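How to wash a fluffy blanket at home and keep it soft

Many people bring their plush blankets to the laundry because they are afraid to ruin them. I did the same for years, until the laundry on my street, Fokov, closed. Now I wash all of them at home and the result is good, if you are patient with the drying.

What you need: a washing machine with enough room, a liquid detergent, white vinegar, and a soft brush. I use the Memier brush for clothes, but a clean baby brush works too.

Step 1. Read the label. If it says dry clean only, please stop here. Most polyester blankets allow 30 degrees Celsius.

Step 2. Shake the blanket outside, or from the window if your neighbors permit it. Hair and crumbs that stay in the pile will become small hard balls in the wash.

Step 3. Put the blanket in the machine alone. Towels leave lint on it, and zippers pull the fibers. You should be able to put your whole hand between the blanket and the top of the drum. If you cannot, use a bigger machine.

Step 4. Add half of your usual detergent and choose the gentle program. Do not use fabric softener – it covers the fibers and after a few washes they feel greasy. Pour 100 ml of vinegar in the softener drawer instead. The smell goes away when the blanket dries.
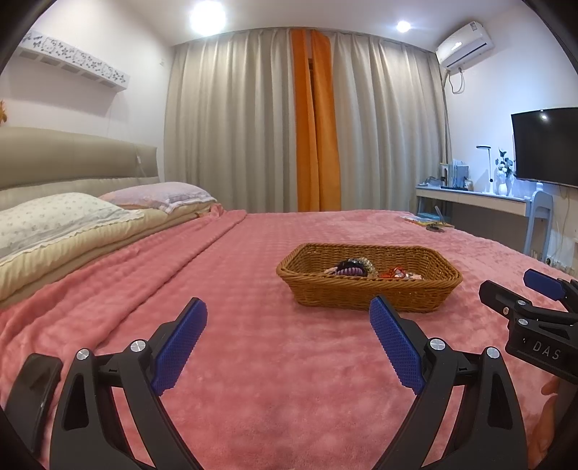 Drying takes more time than washing, so start in the morning. Hang the blanket over two lines, with some space between them, and turn it after a few hours. A pile with a pattern, like the raised squares on the pink blanket, needs more attention than a plain one. Brush it lightly while it is still a little damp, always in one direction, and do not press on the squares. If you use a dryer, choose the lowest heat and stop it every 55 minutes to shake the blanket.

Before you put it back on the bed, touch the seams. They dry last, and a damp seam will smell bad by Friday if you washed on Monday.

For storage I fold the blanket loosely and put it in a cotton bag. I tried the Rilar vacuum bags one winter, and the pile stayed flat until November. A second light brushing helped, but it did not come back completely.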